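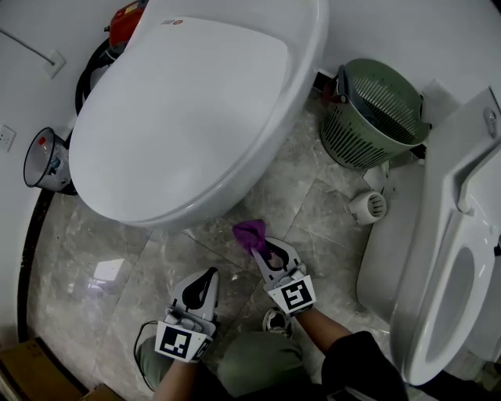
Rebuilding the carburettors on a Vendau 300 estate: project report

By a second-year student, Vehicle Restoration, Fistusbridge College
Posted in May

Print this page | E-mail this page

I'll start with the car, as it was the best bit. The college was lent a Vendau 300 estate by a family in Irnton who had kept it in a barn and wanted to see it moving under its own steam again before they decided whether to spend real money on it. It's a big soft thing with a bench seat in the front and a column change, and I fell for it straight away (my tutor said I would, and he was right, annoyingly). The bodywork went to the other group. I got the fuel side, meaning the tank, the lines, the pump and the twin carburettors.

What I was asked to do was get the engine to idle evenly and pull cleanly without spending more than the course allowance of 80 pounds. I had one term, which sounds like ages and isn't!

Taking it apart

Both carbs came off in one afternoon. The nuts on the manifold side were fine but the heat shield fought me all the way and I rounded one of its bolts, so that had to be drilled out later on. I took photos on my phone at every stage and put the parts of each carb in its own baking tray, front and rear, labelled with masking tape. I'd recommend the baking trays to anyone. They're cheap and you can see everything at once.

The float bowls had old petrol in the bottom that had gone to something like toffee. I soaked the bodies overnight in carb cleaner and went round the passages with a soft brush and the air line. One jet was so gummed up I thought I'd have to buy another, but it cleared on the third soak. The throttle spindles were worn, and the rear one rocked in its bushes enough that you could hear it click. I'd read that worn spindles let air in and ruin the idle, so that's where most of the money went: new spindles, bushes and a gasket set from a firm called Ambaye, who do parts for all the older Vendaus and were very patient with me on the phone.

Fitting the bushes was the hardest job in the project. They have to be reamed in line, and I got the first one slightly off and the throttle stuck half open on the bench. I pressed it out and did it again with a longer guide bar borrowed from the machine shop. Much better, although it did eat up a week I'd set aside for the fuel tank.

The tank and lines

Less to say on these. The tank was cleaner than I expected, with a bit of surface rust round the filler neck. I flushed it, let it dry for a good while and fitted a new strainer. The rubber hoses were cracked all the way along, so I replaced every one with the modern type that copes with ethanol. The metal line under the floor I left alone after a pressure test. The pump only wanted a diaphragm.

Setting up

It started on the second go. I was ridiculously pleased, and then it stalled. Balancing a pair of carbs is one of those things that reads easily in the workshop manual, but each time I touched one the other seemed to wander off. I did it by ear first with a length of hose, listening to the hiss at each intake, and then checked it with the college's flow gauge. My ear had the front one a fair way out. Once they matched I linked the throttles again, set the mixture and took it out on the yard.

It idled nicely when warm. From cold it was still lumpy with up to two minutes of choke needed, and I think the choke linkage is slightly bent. I ran out of term before I could prove that.

What I'd do differently

I'd order the parts sooner. I waited until everything was stripped and then had nothing to do while the parcel came. I'd also write down the needle position before touching it, as I had to guess from the photos and one of them was blurred. And I'd do the compression test at the start. I did mine near the end and it was fine, but if it hadn't been, a lot of this would have been wasted effort.

The written log and the receipts are in the folder with my name on it in the workshop office. The car goes back to Irnton in June once the other group's sill is painted.

Last updated: June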